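The right hand was lying to us

Quick one, typing this while the re-export runs. Been promising a post on the marker thing for weeks and three people have asked me the same questions, so it goes here and I can just send the link.

Short version: we recorded a pile of human demos, trained on them, put it on the arm, and the arm drove its right gripper into the table hard enough to trip the force limit. Then did it again. The bug was in the recordings. Had been there since January.

Background for the few of you who don't work with me. The task is dumb on purpose. Highlighters, uncapped, on a table. Caps everywhere. Pick up a marker, find the cap that matches, push it on, put it in the box. A person does it wearing gloves with the controllers strapped on, the controllers give us wrist position, the gloves give us fingers, the head camera gives us the view. All of it goes through the Hovevex logger. Then Arent (two arms, our in-house name, don't ask) tries to do the same.

Capping is harder than it sounds. Both hands have to be in the right place at the same moment. You can be sloppy putting a marker in a box. You can't be sloppy pushing a small tube onto a slightly smaller tube in mid air. Which is a hint, and we missed it.

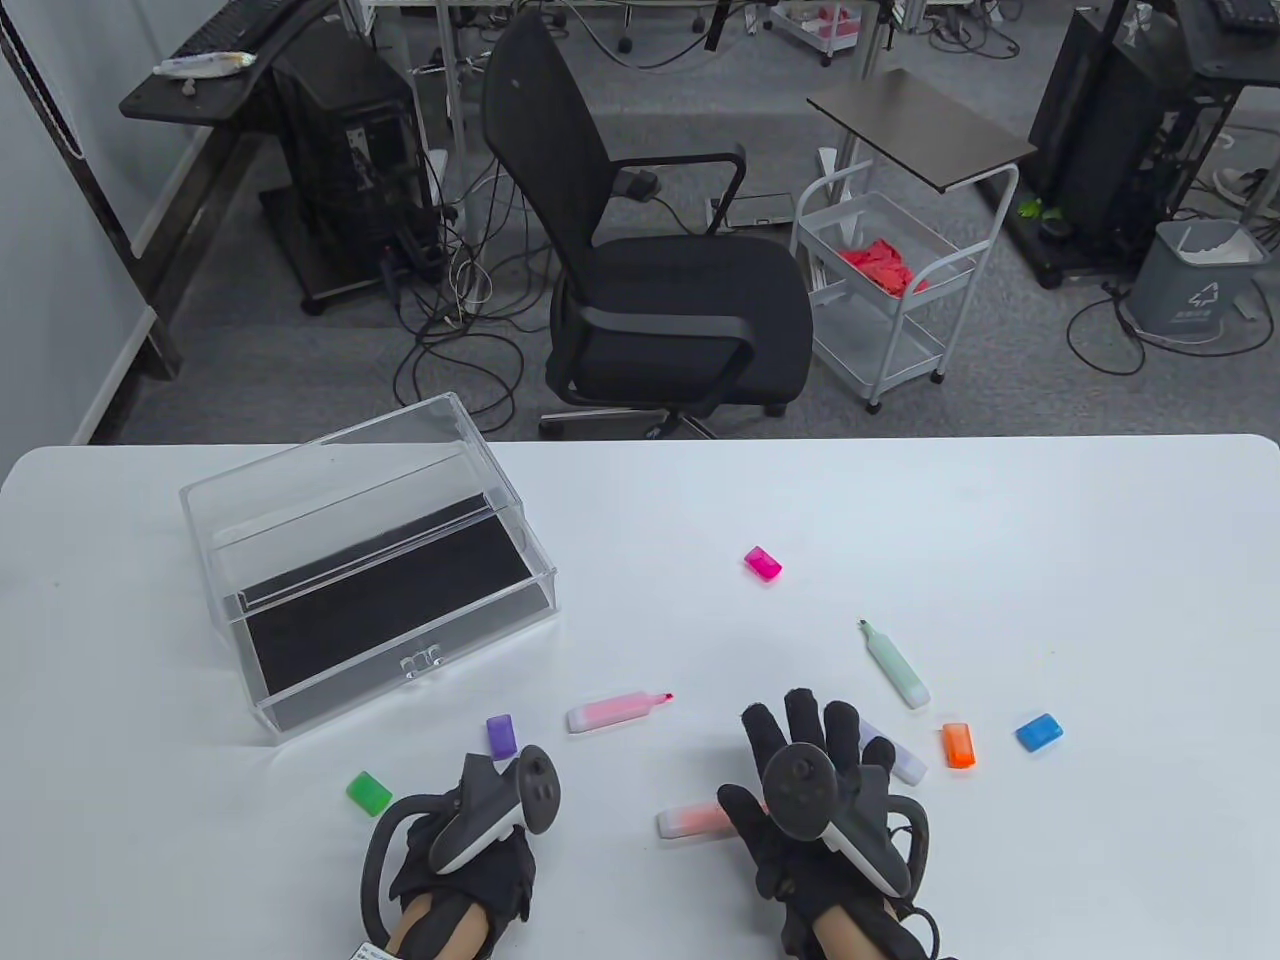

So. First rollout. Left arm picks up a marker, lovely, very clean. Right arm goes for the cap, closes about a finger's width early, keeps going down. Table. Thunk. Force limit trips, everything freezes. Fine, first rollouts are always bad. Reset it, moved the cap over, ran it again. Same thing. Closes early, keeps going.

I did what everybody does and blamed the model. Chun-yin Mak blamed the camera calibration. We spent two days on that, recalibrated the head camera twice, got basically identical numbers both times, and then I went back to blaming the model.

Now the part I'm not proud of. On the second day I raised the force limit on the right arm. My thinking was that it kept tripping before we could see what the policy would do next, and I wanted to see. One line in a config file. Didn't write it down, didn't say anything, meant to put it back after lunch.

Chun-yin ran a rollout at 4 pm with the raised limit and a hand near the box, reaching in to straighten a marker between attempts. The arm wasn't paused. It was between attempts as far as a human could tell, standing still, but the policy was live and just hadn't decided anything yet. Then it decided. Right gripper came down on the edge of the table a few inches from a thumb. No contact. E-stop got hit, and that worked like it should. The gripper pad was split and one finger link bent.

Nobody hurt. But with the old limit it would have been a tap, and with mine it was a bang, and the person standing there had no idea the number had been changed. That's on me. I've said so in the meeting and I'm saying it here too.

OK so the actual bug.

After that we stopped all rollouts and I finally did the boring thing, which was to sit down and watch the raw recordings with the tracks drawn over the video. Should have been step one. I'd been looking at plots, and plots of wrist position look fine. Smooth curves, sensible values. You need the video next to it.

Left hand: track sits on the hand. Right hand: track sits on the hand when the hand is still, and drags behind it when the hand moves. Not always. Some episodes perfect. Some a little late. Some really really late. And the fingers were on time! So in the data the right fingers close on a cap while the right wrist is supposedly still on its way over. Close early, keep going down. Exactly what the arm did. It learned it perfectly, poor thing.

Worst case I measured, the wrist was up to 591 ms behind the fingers. Over half a second. In half a second you've picked up the cap and are already bringing it across.

Why only the right side. Took a while. The right glove has a cable that goes off down the side and it's the one that gets pulled, since everybody recording is reaching across with the right for the far caps. When it gets pulled the plug wiggles in the hub. The hub drops the device for a moment and brings it back. The logger sees it come back and says great, carry on. No error, no gap in the file. But it starts a new buffer for the controller stream and doesn't start one for the glove stream, and the new buffer gets stamped with the time it's emptied instead of the time each sample arrived. Every wiggle adds a bit more delay. Restart the logger and it's gone.

So a session that started clean got worse as it went on. And the demos toward the end of the sitting were the ones where people had warmed up and were quick and smooth, so those were the ones I had marked as the good ones. I weighted them higher. Ugh. 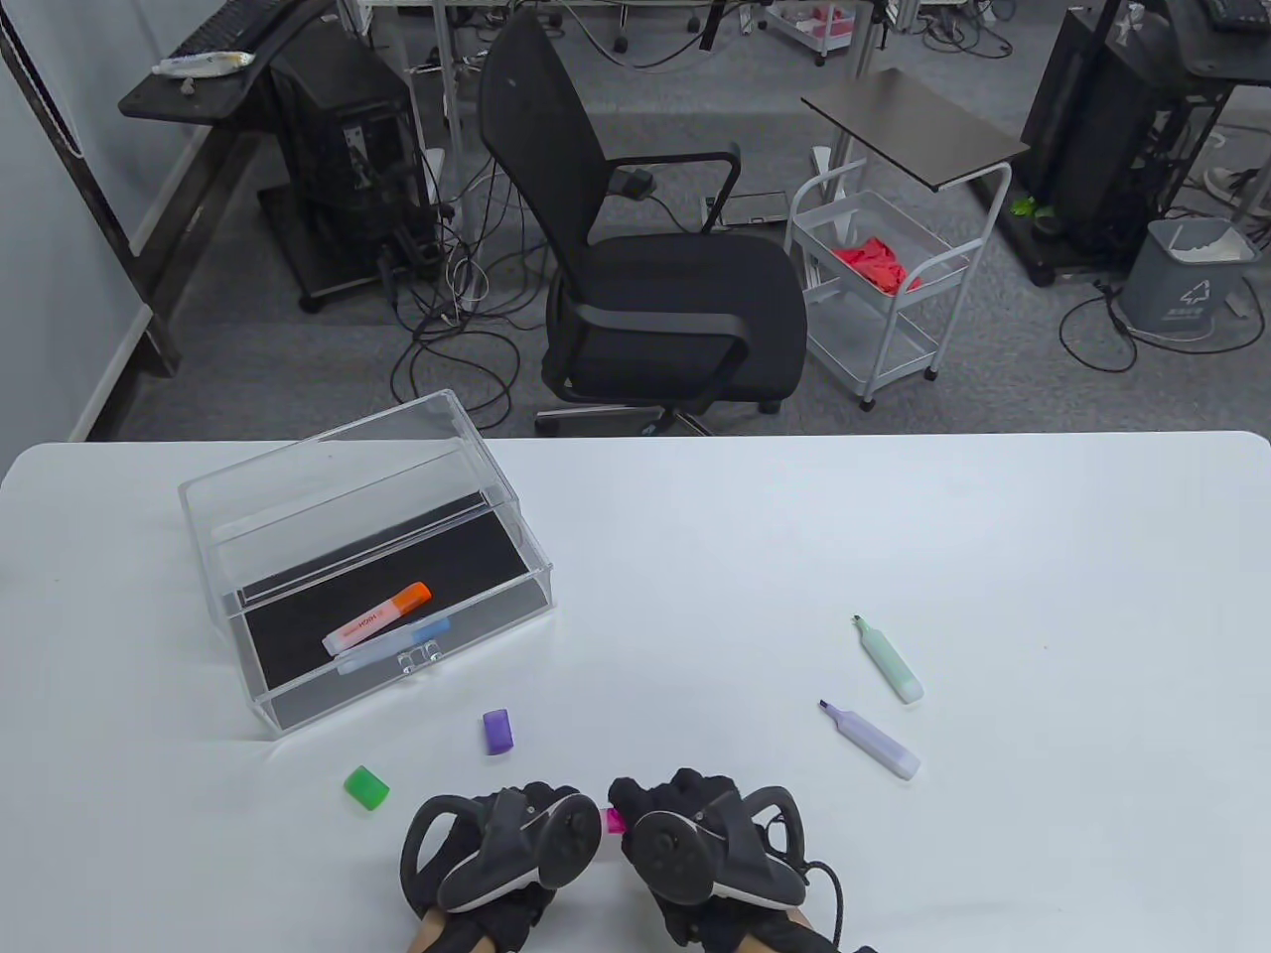 Khương found the stamping thing, by the way, not me. I had the symptom and was about to write some horrible correction script that slid the wrist track forward until it lined up. Khương asked why I would want to fix something I didn't understand and went to read the logger source for an afternoon. Annoying and correct. The correction script would have half worked too. The delay isn't constant inside an episode, it jumps whenever the plug does, so I'd have fixed the averages and left the jumps in.

To reproduce it: start the logger, put the gloves on, cap a few markers like normal, then have someone give the cable a small tug near the hub. Not out, just a tug. Cap a few more. Overlay. There it is. Took us maybe ten minutes once we knew, after a week and a half of not knowing.

Damage report. We had 368 episodes in the training set. I wrote a check that compares glove timing and controller timing (every time you pinch something there's a little bump in both, they should line up) and ran it over everything. 53 are bad enough that I'm throwing them out completly. Doesn't sound like many but see above, they were the heavily weighted ones. Another 13 have one jump somewhere in the middle and I'm trimming those at the jump and keeping the front part. The rest pass.

A couple of people asked if the late episodes can be rescued from video. Probably, with hand tracking on the head camera view. Not going to. The hand covers the cap at exactly the moment you care about, and I'd be swapping one timing error I know for a position error I don't. Recording new ones is an afternoon or two of someone's wrists.

What we changed, in the order I remember it:

Logger stamps samples when they arrive. Both streams. Obvious in hindsight.

If any device drops, even for an instant, the episode stops and the logger beeps at you, loudly. People hate the beep. Leaving it.

Cable gets clipped to the forearm strap with some slack before it goes to the hub, so a reach pulls on the clip and not on the plug. Hub is screwed down now. Used to be just sort of lying there.

Timing check runs at the end of each episode, before the next one starts. If it fails you see it while you're still wearing the gloves.

Overlay video gets watched by a person, five random episodes per sitting, start and end of the session both. I had been spot checking the first few of each sitting. The first few were always fine, of course they were.

Force limits moved out of the config file I can edit and into the arm controller, behind a password that I don't have. I asked for that. The limit in use also prints on the screen by the arm when a rollout starts, big letters.

No hands past the tape unless the arm is paused, and paused means the light says paused. Standing still doesn't count. We had this rule before in a vague kind of way. It's written on the tape now.

We also had a call with Tandanix about the bent finger link and they're sending a replacement, plus a spare, which I'm paying for out of the budget I was going to use on a nicer head strap. Fair enough. Old strap digs in over the ears but it'll last a while yet.

Still open: I don't know if the same thing got into the older set, the folding one. Same logger, same hub, differnt table. Folding is forgiving and the policy from that set works OK, so maybe a late wrist just doesn't show there. Or maybe it works OK and could work well. The check needs pinch bumps and folding doesn't have clean ones, so I need some other way to line the streams up. If you've done this with cloth please write to me. I've got one idea involving clapping at the start and end of each episode, and would be happy to hear a less silly one.

Also open: whether to retrain from scratch or continue from the old weights. I say scratch. Chun-yin says continue and see. We'll probably run both overnight and argue tomorrow.

Export's done, two warnings, going to go look at those. Will add the rollout numbers at the bottom of this post when there are any.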